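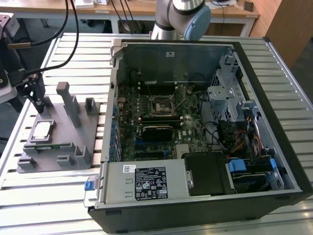
La torre abierta, con el zócalo vacío y la CPU en su bandeja

Rimantas Petrauskas
Hola a todos. Continúo con mi proyecto de casa: que los dos brazos monten el ordenador. El soporte gris lo imprimí en 3D y ya tiene sitio para la CPU. Mi duda es la palanca del zócalo - ¿la abre el brazo o la dejo abierta yo?

Jirkis
Déjala abierta tú. Con esos dedos vas a doblar pines.

pladitero
No estoy de acuerdo. Si la palanca la mueves tú, ya no es montaje automático. Baja la velocidad y limita la fuerza.

Jirkis
Limitar la fuerza no arregla una mala posición. Yo perdí 2 placas así.

Rimantas Petrauskas
Gracias a los dos. Empezaré con la palanca abierta y haré 300 ciclos con una CPU vieja. Después probaré lo de pladitero, en junio quizás.

pladitero
Vale, pero apunta los fallos.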